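Section 2. Setting Up the Small Parts Basket

2.1 Before you start

The Plernine sorting kit is used on a flat table. Choose a table that does not rock and is clear of vents and fans. You will need the table cloth, one perforated basket, and the blocks for the exercise you plan to run.

CAUTION: Do not use the basket to hold liquids or powders. The walls are perforated.

2.2 Laying the cloth

1. Shake out the cloth and drape it over the table.
2. Smooth it from the center outward. Folds under the basket will cause it to tilt.
3. Let the extra cloth hang evenly on both sides. Do not tape it to the tabletop.

Note: Use a pale, plain cloth. Dark plastic is hard to see against a patterned one.

2.3 Placing the basket

1. Check the rim for cracks or rough spots. Replace the basket if you find any.
2. Set the basket near the middle of the table with the open side up.
3. Press down lightly on each corner. The bottom must rest directly on the cloth.
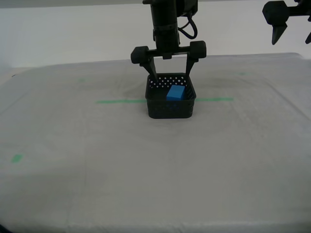

4. Lower each block into the basket by hand. Do not drop it from above the rim.
5. A block may lie flat or at a tilt. Either position is acceptable unless the exercise sheet calls for one of them.

CAUTION: Do not stack baskets while blocks are inside.

2.4 Cleaning and storage

Wash the basket in lukewarm water with mild soap. Clear the holes with a soft brush and let the basket air dry. Wipe blocks with a damp cloth only. Store all parts below 37 °C, out of direct sun.

To order a replacement basket, quote Ikuvmont part number 445.

Text revised by Theda Kettler, June 16, 2018.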